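The Robot Club Is Doing Fine Without the Robot

15 May 2020

I have been advising the robotics club at Stovulcombe for long enough to have strong feelings about folding tables. In a normal spring we would be loading two of them into the back of a van and driving to Trorilstead, where 200 students in matching T-shirts would watch machines fail to pick things up. This year the students are failing to pick things up from their bedrooms, in simulation, and I would like to argue that they are learning more.

I know how this sounds. Parents have written to me. One pointed out that her household paid $484 in club dues and that her son is, as far as she can tell, playing a video game in which the only enemy is a cup. I concede the cup is winning. I would also point out that it beat us last year in real life, and that time we had to buy new cups.

The assignment, which the club named Rundow after a vote I did not supervise closely, goes like this. You get one arm, one two-finger gripper, a cloth-covered table and a small dark object. You write the code that gets the first three to agree about the fourth.
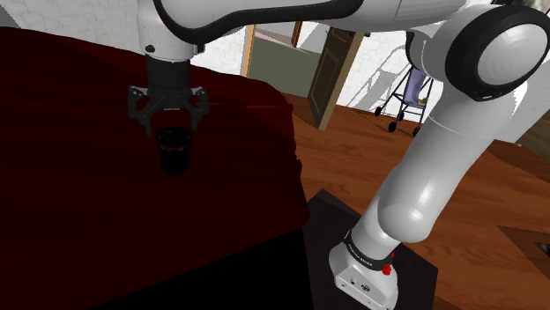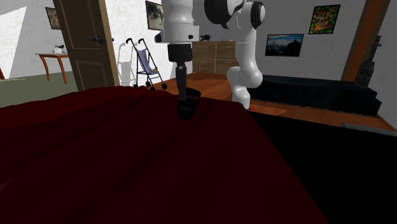
Two views from the club's Rundow runs.

What I like is the waste. Under the old system the team had one arm, a secondhand thing called Rey, and 3 hours a week to share it. The boldest kid drove. Everyone else held a clipboard and developed opinions. A timid ninth grader could get through a whole season without once making the arm do something stupid, and making the arm do something stupid is the course.

Now she can do it all evening. She can drive the gripper into the tabletop, swear quietly, reset, and do it again before dinner. Nothing needs to be glued.

The case against is real, and I have made it myself at length to people who had only asked how I was. Simulated cables never snag. Simulated batteries do not die in the van. Friction is whatever somebody typed into a box, and a kid who trusts that number is going to have a humbling August. I miss the smell of the workshop too, though I could not defend it on educational grounds.

So bring the hardware back when we can, and I will carry the tables. But keep the simulator, and make every student spend the first two weeks in it, including the bold ones - especially the bold ones. Trorilstead will say this is unfair to schools with nicer robots. I have read their letter and plan to answer it once I have stopped enjoying it.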